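Chapter 7
Clean Hands, Sold Shares: Divestment as Moral Protest

In this chapter
Where divestment campaigns come from
What a sale of shares does to a company
Witness and pressure compared
The Flultberg case

One Monday evening in May, the members of a church in Flultberg voted to sell every share they held in Dendum, a maker of guidance parts for missiles. The vote was 78 to 20. People hugged each other. The pastor, Homa Sadeghi, told the local paper that the congregation had "stepped out of the war business." By the end of the week the shares had been sold, and the church had its money in a savings account.

Who bought the shares? The church did not ask, and the paper did not ask either. Somebody did, of course. A share that is sold does not vanish. It moves to another owner, who may care a good deal less about missiles than the people of Flultberg do. Dendum itself neither gained nor lost a dollar that week, and it went on filling its orders.

This chapter looks hard at that kind of act. We do not doubt that the people who voted were sincere. We do doubt some of what was claimed for the vote afterward, and we think students should learn to tell the two questions apart.

Supporters of divestment usually make one of two arguments. The first is about witness. A believer should not profit from killing, whether or not refusing the profit saves a single life. The second is about pressure. If enough owners sell, the company will find it harder to raise money, its name will suffer, and it will change what it makes.
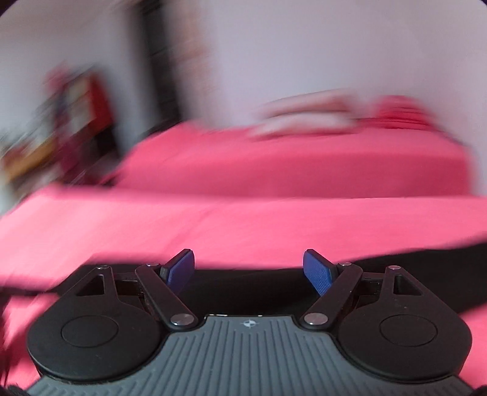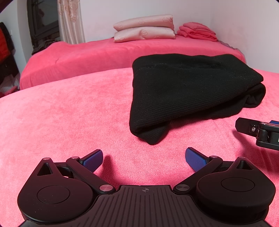 Figures 7.1 and 7.2. Hand-held gripper, seen from behind. The bed in 7.1 has a bright pink sheet.

The first argument cannot be tested by results, and its defenders see that as a strength. The second one can be tested, and it should be. Yet campaign leaflets slide from one to the other, often inside a single paragraph. The Flultberg leaflet, written by Vilmos Sárközi, opens with the prophets and closes with a promise that Dendum "will feel this." The church held nearly 2000 shares. Sárközi gave no reason to think a holding of that size would be felt by anyone.

Shaimaa Ait Ali, who voted no, raised a different worry. As owners, she said, the members could at least stand up at the annual meeting and ask rude questions. As former owners they could write letters – like everybody else. Her side lost, but her point comes back in Section 7.3, where we compare selling with staying.

Before reading on, keep a plain distinction in mind. An act may be right and have no effect. It may also have an effect and be wrong. Writers on both sides of this debate tend to forget one half of that.

Section 7.1 begins with an older quarrel, over rents from a tavern in Lenska, in which the sellers were quite sure they had won.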